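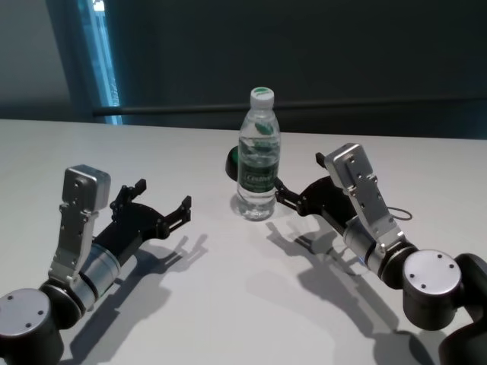

Figure 3.1. A plastic water bottle with a white screw cap, partly filled, on a white tabletop.

Home Contents Chapter 2 Chapter 3 Glossary

Chapter 3
The Bottle on the Table: Containers, Closures and Labels

9 min read

I've started this chapter with the dullest object I could think of, and I did it on purpose. You have probably had a bottle like this in your hand this week. You twisted the cap, drank some, put it down on a desk and forgot about it. I do it all day long, and I write about packaging for a living!

In Chapter 2 we talked about boxes and cartons, and boxes are easy to like, because you can fold one up yourself out of scrap card and see where it goes wrong. Bottles are harder. You can't make one at the kitchen table (I've tried something close, with a heat gun, and I don't recommend it). So we'll go at it the other way and take a finished bottle to pieces, starting at the top and working down.

Start with the cap. A screw cap has two jobs that pull against each other. It has to seal tight enough to survive a backpack, and it has to open for somebody with sore hands. Back when I was at Plukstead, a small bottling firm you won't have heard of, we spent most of one December on that single problem. We had 42 sample caps lined up on a bench, and by the end I could tell a few of them apart with my eyes shut — the ridges on the side were that different. We'll get to ridges, threads and liners in Section 3.2.

Next comes the neck, then the shoulder, where the narrow part opens out into the wide part. People skip over the shoulder. Please don't! If it's too flat, it can buckle when bottles are stacked, and if it's too steep you've spent plastic on height you didn't need. It's also a nice spot for a bit of decoration.
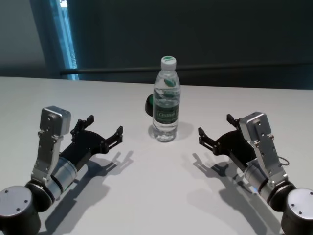 Then there's the body, and this is where I get a little carried away. Look at the ribs on the lower part. Thin plastic on its own is floppy, and a ring pressed into it works a lot like the folds in a paper fan, so the wall can be thin and still hold its shape in your hand. Ribs also mess with the light, which is a headache if you want customers to see the water clearly and a help if you'd like the bottle to sparkle a bit on the shelf. The designers at Gramwood once showed me 17 rib patterns for one bottle, and I liked almost all of them until I tried to pick them up.

The label wraps around the middle, and a dark green one with white lettering does its work from across a room. A curved label has a problem that a flat one doesn't, though: you only ever see part of it. Turn the bottle a little and half the name slides out of view. We'll spend all of Section 3.4 on how much of a word a reader needs before the brand comes through.

Before you go on, find a bottle of your own. Any brand will do, but keep the cap and leave some water in it. Stand it upright on a plain, pale surface, somewhere you can walk around it, and write down 7 things you notice before you touch it. Then pick it up, squeeze it gently below the label, and write down what changed. Hang on to that page. You'll want it for the Florkavier exercise at the end of Section 3.3, where we compare a stiff bottle with a soft one, and again when we get to the Zeng method for measuring grip.

Section 3.1 begins with the thread on the neck, so take the cap off now and set it next to the bottle.

28 comments Share

Previous: Chapter 2 Next: Section 3.1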